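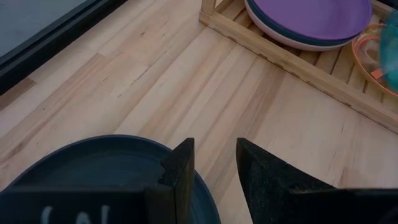 Collaborative operation changes what counts as a guard. On a fenced cell the fence does the work, and the risk assessment is mostly about the gate. On a shared table the gripper itself has to be assessed, and so does everything within its reach. Take the two fingers over the edge of the dark plate: the open gap between them is a trapping point, and the pointed end on the left finger is a contact hazard in its own right. Both go on the sheet as separate lines.

## Before the arm is enabled

- Read the last entry in the cell log and sign under it.
- Check finger faces and edges. A chipped or worn finger is changed before use.
- Confirm the speed limit on the pendant. For this module it is 246 mm/s, set by Hiếu Lò, and students do not change it.
- Press the emergency stop, check that the arm will not move, then reset.

## Tableware tasks

Glass and ceramic items are treated as breakable even if they look like plastic. Keep them off the table until the plastic set has run 14 times without a drop. Eye protection is worn for all breakable items.

Racks stay where the layout drawing puts them. If a rack is moved, the taught positions are void and must be checked again at low speed.

Nobody reaches in to straighten a plate while the arm is enabled. Stop, hold the enabling device yourself, then reach.

## Recording

Any unplanned contact is written up the same day, including light ones. The Prokenville form has a box for body region; fill it in even when there is no mark.

**Reading for next week:** Flerkmont handout, section 5, and the Lallex gripper notes (finger changes only).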